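**Workshop notes, January 27, 2021** 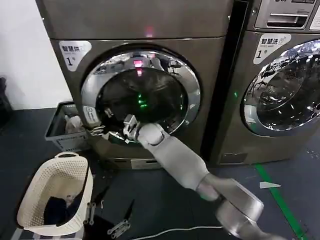 The Arkero arm build is at the laundry stage, finally. Forearm padding is on, new finger linkages are in, and the wrist stopped drifting after we redid the joint housing in December. What's left is mostly reach. A front loader is a nasty shape for an arm like ours – the hand has to go in low, past that big chrome ring, and the fingers have to curl inside a dark drum. The ring is a pain for the vision code too. Shiny as a mirror, so the software sees its own arms twice. Anyone with polarizing filter experience, please talk to us.

Numbers for those who asked. 591 logged grabs since the last newsletter, 432 of them clean. The rest were mostly sleeves. Socks we have given up on for now. Battery swap still takes up to 4 minutes, too long.

Parts: the Lashari wrist motors came, one with a bent shaft, replacement ordered. Cable sleeving is out again. If you borowed the small torque driver from the Pirkwood bench please put it back, no questions.

Next up – getting both hands to share a job. One holds the rim side, the other pulls. Works in the Flarora simulator, less so on real cloth. Wet towels are the big unknown, heavy and they stick to eachother.

Build nights as usual, side door. Bring old T-shirts and anything with a zipper, we go through them fast. Closed shoes please.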